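Reading time: 4 min

Workshop notebook – gray bay, blocks and fixtures

Sunday, afternoon

Spent most of today on the gray bay and the bits that live in it. The walls got a wipe with a damp cloth and then a dry one. The brushed panels show every streak if you leave them wet, so change the cloth before the back wall. I left the floor for last. There are scuffs in it that will not come out with soap and I have stopped trying. Don't use the blue scouring pads on it. The corner by the shelf at Mohammed got dulled that way and it still looks bad under the lamp.

Lamp: the warm one is still in. The Brillow order has the cooler tube on it but only the clips came. If somebody is in before me and the tube turns up, put it on the windowsill side of the bench and leave the warm one where it is until I have compared the two with the colored parts. The greens look fine under the warm lamp. The purple goes a little muddy to my eye.

Parts

Washed the plastic blocks in the small sink, lukewarm water, no brush. Laid them on the rack over lunch. Two of the older ones have softened corners and I put those in the tray marked Ondo for sanding practice. Everything else went back in the drawer by color. The drawer runner is sticking again. Lift slightly as you pull.

The green blocks were tight against the post when I first tried them, and I took the inside faces down on 600 grit, wet, on the glass plate. 5 strokes, turn, 5 strokes, check. It took longer than it should have because I kept losing track of which face I had done. A pencil cross on the finished face fixed that. They should stand on their own on the purple slab without tape. If they lean, check the underside for a crumb of grit before blaming the block.

Brown post: the base has a hole in the top face. Leave it open. I had a plug in there last month and it was a pain to get out.

Black bracket: belongs with the Sernusine fixtures, drawer 59, and should go back there at the end of the week. Flange down when you set it on anything. I stood it on its end once and it went over and took a chip out of the bench edge. Still want to ease the inside corner with a needle file, one or two passes only. It is black all the way through as far as I can tell, so a light scratch should not show much.

Floor of the bay

I would like to stop things sliding when the bench gets bumped. Options I have thought about:

Thin rubber mat – easy, but it catches dust and the blocks end up with a gray fuzz on the bottom.

Double-sided tape – no. It took an hour to get the last lot off.

A shallow printed tray, same gray as the floor – probably the best of them. Needs a measured drawing first. Take the width at the back wall as well as the front, and don't assume the walls are square to each other.

For now the purple slab sits toward the back, right of center, with the green pair and the post standing on it. The black bracket is out on the floor, forward and to the left. The second shot is close in, on the blue and red blocks.
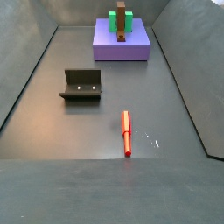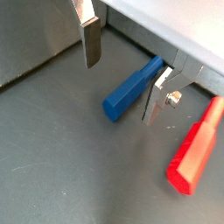 To do

Wipe the floor again, mainly the pale specks. I think they are dust from the sanding but have not checked under the glass.

Measure for the tray. Use the steel rule, the tape has a bent hook and reads long.

File the inside corner of the bracket, then back to drawer 59.

Chase Brillow for the tube.

Relabel the block drawer. The old labels are from when purple and blue were kept together, and people keep putting things back the old way. I will do it with the label maker if it has tape. If not, masking tape and a marker will do until it does.

Runner on that drawer – try candle wax before taking it apart.

Stopped at 5. Lamp off at the wall, rack left out to dry.

Recent entries

Glass plate and wet sanding, notes
Mohammed shelf: what is on it and what should not be
Sernusine fixtures, drawer list
Sticky drawer runners again
Ondo tray, offcuts and practice pieces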